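Home Coffee & Small Shop Help > Storage and Retail Display

Storing whole beans on an open counter: rigid canister, or leave them in the valve bag?

Asked in July
Tags: beans, storage, counter display, shelving

I am setting up the retail side of a very small coffee bean shop. One counter, one wall of metal shelving behind it, no back room to speak of. We sell whole beans in flat-bottomed bags with a one-way valve, and a few kettles and glass jars. No brewed coffee for sale apart from samples.

Problem 1. I want an opened quantity of each sample coffee within reach of the counter so that customers can smell it and I can weigh out small orders. At present I keep the opened bags rolled down with a clip. They fall over, they look untidy, and I suspect they go stale faster than they should. A supplier has offered me Kinura square canisters, dark plastic, push-on lid with a seal. The alternative is the Uvell glass jar with a wire bail.

Problem 2. The counter is white and shallow. If I put canisters directly on it there is no room left to set down a bag and a card reader. I have been looking at clear acrylic risers with a sloped top. Is a sloped top stable enough for a full canister, or is it only meant for cards and single bags?

Problem 3. Order of goods on the shelves. I have four levels. Where do the heavy items go, and does it matter for the beans which level they are on? There is a ceiling fixture fairly close to the top level.

The room stays at normal indoor temperature. The window faces north. Turnover on the sample coffees is slow, maybe one bag of each every 2 weeks.

I have read the sticky thread on freezing and it does not cover this.

Posted by slowgrind_west

Accepted reply
flatbottombag
Member, Storage and Retail Display

Taking the three in order.

Canister against jar. The four things that age roasted beans are oxygen, moisture, heat and light. A clear glass jar with a good gasket handles the first two as well as most canisters do, and fails on light. On an open counter under shop lighting I would use something opaque. Dark tinted plastic is not always opaque, so test it: put a phone with the flashlight on inside the canister, close the lid, and look at it in a dark room. If the walls glow, treat it as a jar and keep it in a cupboard.

Neither one is airtight in the sense people mean. Every time the lid comes off, the air in the headspace is replaced. A large canister one third full is worse than a small bag rolled down tight. Buy the size that your usual opened quantity nearly fills, and accept that you will refill it more often.

Fresh roast needs a comment. Beans give off carbon dioxide for some days after roasting. A valve bag vents it. A push-on lid will lift slightly or sigh when opened, which is harmless. A bail jar with a strong clamp can build some pressure, so open it facing away from you if the roast is very recent. After the first week this stops being an issue.

Do not pour new beans on top of old ones. Empty the canister, wipe out the oil film with a dry paper towel, wash it with plain dish soap if it smells rancid, let it dry fully with the lid off, then refill. Coffee oil gets into plastic over time, and a square canister holds it in the corners. A rounded interior corner wipes out more easily than a sharp one. If you stock a flavored coffee, give it its own canister permanently.

Label on the side, not on the lid. Lids get swapped between canisters within a day of opening. The label should carry the name of the coffee, roast date, and the date the bag was opened. I use a removable label and replace it at each refill.

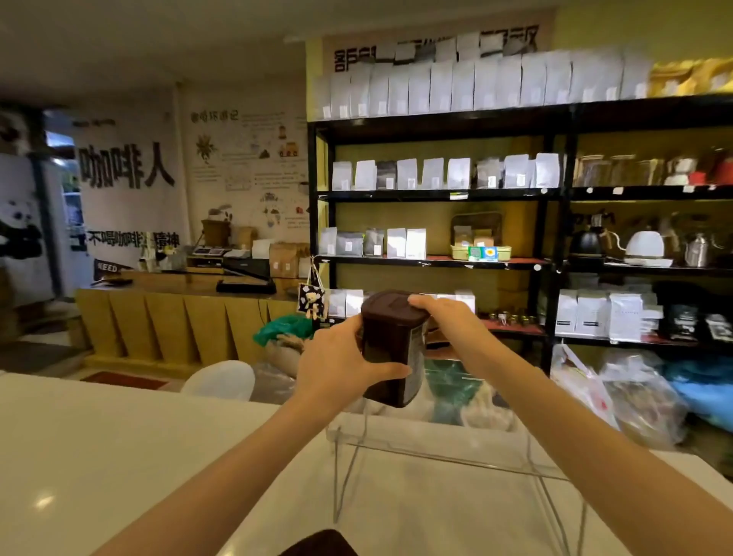 Reply and photo by flatbottombag | Storage and Retail Display | 3 replies in this thread

A square canister of this kind is easier to carry with one hand low on the front and the other over the lid, particularly if the lid is only a friction fit. Lifting it by the lid alone will sooner or later put the contents on the floor. The glossy finish shows fingerprints and gets slippery with coffee oil, so wipe the outside when you wipe the inside.

Risers. Clear acrylic with a sloped top is made for showing things at an angle, and I would not leave a full canister on one unless it has a raised lip at the front edge. Check three things: whether there is a lip, whether the legs are spread as wide as the top, and whether the whole stand slides when you push it at the height of the canister's middle. Thin legs on a smooth counter will slide. Small silicone dots under the feet cure most of that. If there is no lip, use the stand for an empty display canister or for one retail bag, and keep the working canister flat on the counter next to it.

Clean acrylic with water, mild soap and a soft cloth. Glass cleaner with ammonia will craze it. Paper towels leave fine scratches that show up strongly under overhead light, and a slanted surface catches more of that light than a flat one.

Shelves. With four levels I do it this way.

Top level: sealed retail bags, light in weight, one row deep, labels forward. Group by bag color if you have more than one, so that a gap is visible from the counter. This is the warmest level if there is a light fixture near it. Put your fastest-selling coffee there, and do not use it for reserve stock. If you have a sign on the wall, check its height before setting the shelf. A full row of bags on the top level will cover the lower part of the lettering, as mine does.

Second level: more bags on one side, glass jars and containers on the other. This is close to eye height for most adults and is where people look first.

Third level: kettles on one bay. They are bulky but not heavy when empty, customers want to pick them up, and at this height they can do so without reaching overhead. Keep gooseneck spouts pointing the same way and back from the edge. Small packets go in a shallow plastic tray on the other bay. Loose packets slide under everything else.

Bottom level: heavier stock, bags and small bottles. Anything in glass on the bottom level should be pushed back from the front so that it does not get kicked.

The level makes little difference to sealed beans as long as none of them is next to a heat source or in direct sun. What matters is rotation. Newest roast date to the back, every time, including when you are in a hurry.

Was this helpful? 4 people said yes

Second reply
baudry_owner_nz

I have the Baudry square canisters, not the Kinura, so take this with caution. Mine are fine. The seal is a silicone ring in a groove in the lid, and it comes out for washing. If the ring is put back twisted the lid still goes on and feels closed but it does not seal. To check, press the middle of the lid and see whether it pushes back.

On smelling: I would not let customers put their faces into the working canister. Keep a spoonful in a small lidded cup and change it daily. It costs almost nothing and the main stock stays closed.

I disagree about the flat counter. If the counter is as shallow as you describe, put the canisters on the shelf behind you and bring one down when asked for. The walk is one step.

Also check the load rating of the shelving before you fill it. Mine is a Skirnmont unit and the rating on the sheet was for evenly spread weight. A box of stock in the middle of one shelf is a different matter and it did bow.

Was this helpful? 2 people said yes

Third reply
mokapot_3000

just get the glass ones they look better. beans dont last long enough in my house for it to matter

Comment from slowgrind_west
Thank you. I did the flashlight test on the supplier's loan canister and the walls stayed dark, so I will order the smaller size. I had been planning on one large canister per coffee and will not do that now. The riser I was considering has no lip. It will hold one retail bag and the price card. I had not thought about the valve bags venting for the first days, so for new roasts I will leave them in the bag and move them across afterward.

Comment from flatbottombag
That works. Write the opened date on the bag as well in that case, or you will lose track of it when you transfer.

Comment from baudry_owner_nz
And keep the empty bag until the canister is finished, in case a customer asks for the lot number.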